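Suria Household Guide
Kitchen and Pantry

Serving Baked Goods and Keeping a Small Counter in Order

Croissants should be moved with tongs or another clean utensil. Grip the pastry lightly at the sides; firm pressure crushes the layers and scatters flakes across the counter. A shallow tray with a raised rim holds most of the crumbs and may be carried to the sink in one piece. Paper bags are suitable for a single day. Pastries kept longer should be wrapped and frozen.

A rack of 6 hooks is sufficient for most small counters. It should be fastened with a screw near each end and mounted high enough that hanging towels clear the work surface.
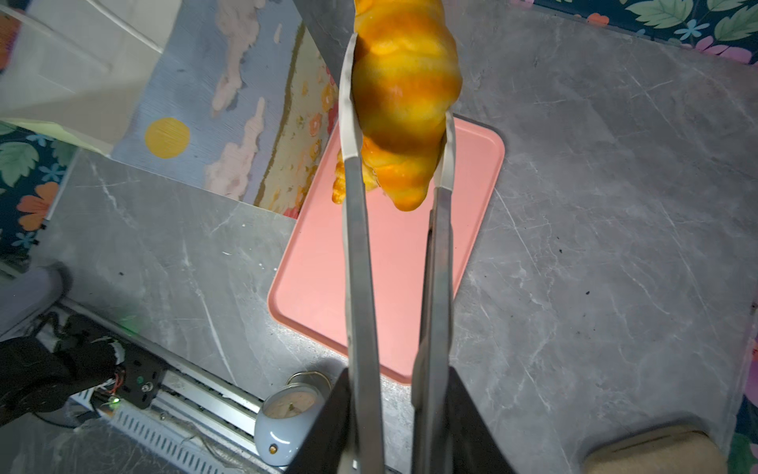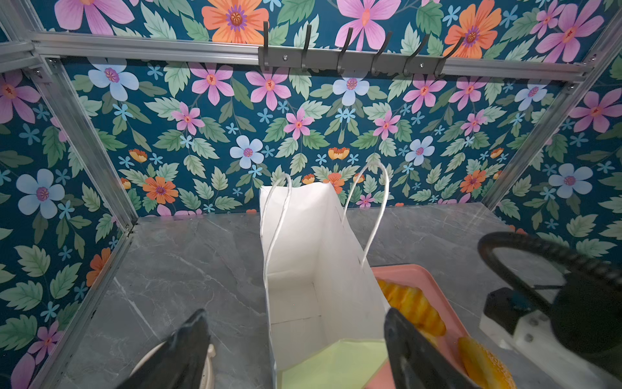
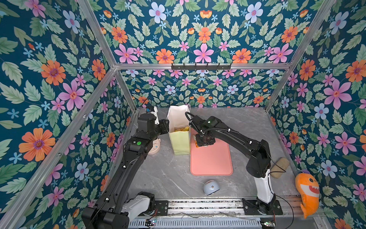 Filed under: Counters, Walls and Hooks

Patterned wall coverings conceal minor splashes, and for this reason are often cleaned too seldom. Wipe them monthly with a soft, damp cloth, working from the bottom upward, and dry at once. Test any cleaning product on a hidden corner first.

Marble-patterned surfaces may hide crumbs among their veins. Sweep the surface with a dry brush before wiping. Natural marble must not be cleaned with vinegar or lemon juice.

Metal rails with grooves collect flour and fine dust. A dry paintbrush, 13 millimeters wide, reaches most channels.

Questions concerning this page may be addressed to Gisela Painemal, Household Editor. Printed copies are available on request.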